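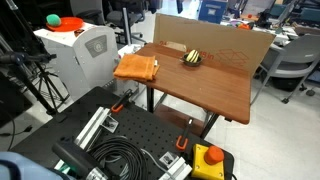 Tondville's lending collection of kitchen goods and play food will open to borrowers outside the town for the first time, organizers announced on 29 October 2018. The collection now lists 451 pieces, from bowls and small pots to dish towels and toy vegetables, and lends them to preschools, occupational therapists and community theater groups. Most of the pieces are plain household things. A folded orange towel and a small dark bowl with a yellow and green striped ball in it, set out on a reddish-brown table, are typical of what goes out in a borrower's box.

Fernanda Garcia, who runs the collection, said requests from the neighboring town of Simham had been coming in since June and had been turned down under the old rules.

"We had a nursery school over there ask three times," Garcia said. "They wanted pots and something to put in them. We had plenty on the shelf and had to say no."

Under the new rules, any school, clinic or registered group in either town can borrow up to 61 pieces at a time for four weeks. Borrowers pay no fee but are asked to return towels washed and bowls dry. Pieces that come back chipped or torn are set aside and repaired where possible.

The collection lent out 756 pieces last year. Lilibeth Dalisay, who handles the bookings, said the busiest items were the ones that fit in a child's hands -- small bowls, light pots and the softer toy foods. Large pans and serving platters went out much less often, and several of them will be dropped from the list this winter to make room. 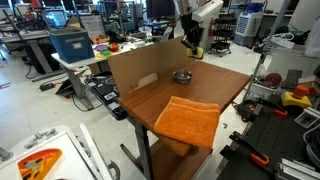 Borrowers in Simham will be able to collect their boxes from the Bendavus building on two afternoons each month. Tondville borrowers will keep using the present counter. A printed list of every piece, with sizes, will be kept at both places.

Part of the change was paid for by a gift from Žukauskas, a kitchen supply store in Tondville, which also handed over a carton of metal bowls left from a discontinued line. The bowls are being labeled and should be on the list before the end of November, Garcia said.

Nii Adjei, an occupational therapist in Simham, said he planned to borrow towels, bowls and pots for patients relearning kitchen tasks after an injury.

"Folding a towel is a good first job," Adjei said. "Then you move something from a bowl to a pot and back again. I have been bringing things from my own kitchen, and my family would like them back."

The collection is also asking for donations. It needs small metal pots, plain hand towels and soft toy fruit and vegetables in good condition. It cannot take glass, knives or anything with a power cord. 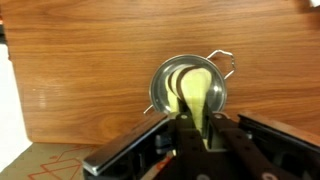

A small stainless steel pot with thin wire handles, with a pale yellow piece in it.

Mawuli Antwi, who checks returned boxes, said missing pieces were rare and usually turned up in the next box from the same borrower. Toy foods get mixed in with a classroom's own toys more than anything else -- he now puts a picture list inside each lid.

Requests from Simham can be made in person at the Tondville counter until the Bendavus pickup point opens.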